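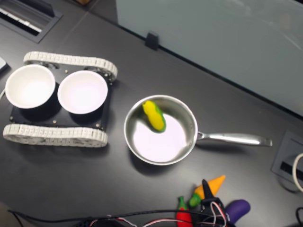
What should I look for when buying toy vegetables and a pan for a play kitchen?

Weight and size first, paint last. Most sets are sold on the box, and the box is lit by someone who is paid to make a pea look heroic. Pick up the carrot. If it feels like an empty sweet wrapper, it will be under the sofa by teatime and flat by April.

Are the big sets better value?

I doubt it. The Osora box I was lent had 200 pieces, and that figure included the stickers, the paper money and every separate grape. Children in our playroom used 12 of them with any regularity. The rest got tipped out, trodden on and put away by an adult. A small set with a decent corn cob, a carrot and a pepper or two will do most of the cooking that anybody wants done.

Do we need a proper metal saucepan, or will a toy one do?

This is the one place where I come down on the side of spending, and even then I mean spending at a charity shop. A real stainless steel saucepan is heavier, makes a better noise and does not crack at the handle. Toy pans sold as "just like Mummy's" are usually too shallow to hold a cob of corn without it sliding out. Look at where the handle meets the pan. If it wobbles in the shop, leave it there.

The drawback is the long handle. On a low table it sticks out at exactly eye height for a two-year-old. Turn it inwards, as you would on a cooker.

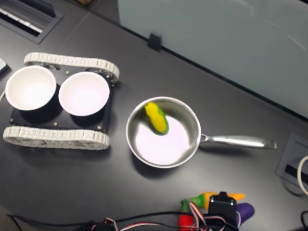

Bowls are a different matter, and I would not buy special ones. Plain white bowls show up the colours of the food and can be replaced singly when one goes missing. Pliltivberg sells a matching bowl set for play kitchens at a price I found hard to take seriously. They are bowls.

Is sorting vegetables into bowls really "early maths"?

It says so on the packaging, along with a good many other things. Godelieve Verstraete, who ran the playroom before me, used to cross those claims out with a marker pen before the parents saw them. Putting the carrot in one bowl and the corn in another is a pleasant way to spend ten minutes. Children may well pick up some words while they do it, mostly if somebody is talking to them. I would want to see more than a paragraph on a lid before I paid extra for it.

How many things should be out at once?

Fewer than you think. A pan, a couple of bowls and a handful of vegetables is plenty for one table. Put out more and the game becomes emptying. 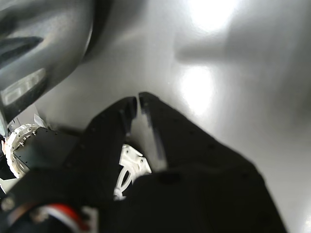 If a child asks for something that is put away, fetch it and take something else off the table. I was told by several people that a rotation chart would help with this. We kept one for 7 weeks. It helped the person who liked filling in charts.

Plastic, wood or felt?

Every material has its believers. Felt looks lovely and collects hair. Wood lasts, but it hurts when thrown, and it will be thrown. Plastic wipes clean and is the least charming to look at. Halima Idahosa wrote in to say her wooden Ranasinghe carrot has survived three children, and I have no reason to argue, though she does admit that the green top came off with the first.

My own preference is for whatever has a matte finish, in any material. Shiny ones get slippery in small damp hands.

How do I clean them?

Warm water, washing-up liquid, a cloth, a towel. Don't soak anything wooden. Don't put anything hollow under water if it has a hole in it, or you will be growing something inside your aubergine.

Sprays sold for toys cost more than washing-up liquid and I have never been able to tell the difference. The Tamgate one smells of pears, if that matters to you.

My child only ever wants the carrot. Should I worry?

I can't see why. It is a good shape for a hand, it has an obvious top and bottom, and it is bright orange. 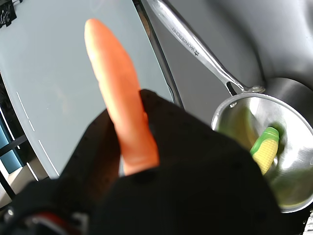

You might try putting a second vegetable of much the same size next to it, a cob of corn for instance, and see if it gets a turn. If it doesn't, then you own a toy that is used every day, and there are plenty of families with a cupboardful they can't say that about.

What about chillies? Aren't they a bit small?

Some are. Check the age marking, then check the toy itself, and pay special attention to the stem, which on cheap ones is a separate piece pushed into a hole. Give it a good pull. If it comes out for you it will come out for them, and it should go in the bin whatever the label says.

Can I mix sets from different makers?

Of course. The scales never match, so you will have a tomato bigger than a cabbage. Adults mention this. I have yet to hear a child complain.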